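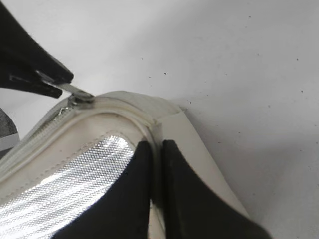
Figure 2. White zippered pouch with a silver mesh face panel. The slider is at the corner; the pull tab extends up and to the left.

3.1 Pouches and zipper closures

The Walow set contains 31 soft containers bought for the study in October. Each was assigned to a closure class before use – zipper, snap, drawstring or flap. The pouch in Figure 2 belongs to the zipper class. Its padded rim keeps a rounded outline, while the side panel is flatter and slightly glossy. Creases and light grey smudges are present on the white material, mainly at the corner, and items with such marks were kept in the set.

Corners were treated separately from straight runs of zipper. At a corner the tape changes direction, and the angle between the pull tab and the teeth must change with it. We therefore recorded tab angle at two points per closure, following the Berow protocol. Pouches were left empty in the first series and packed with folded cloth in the second. Tab length was measured from the slider to the free end.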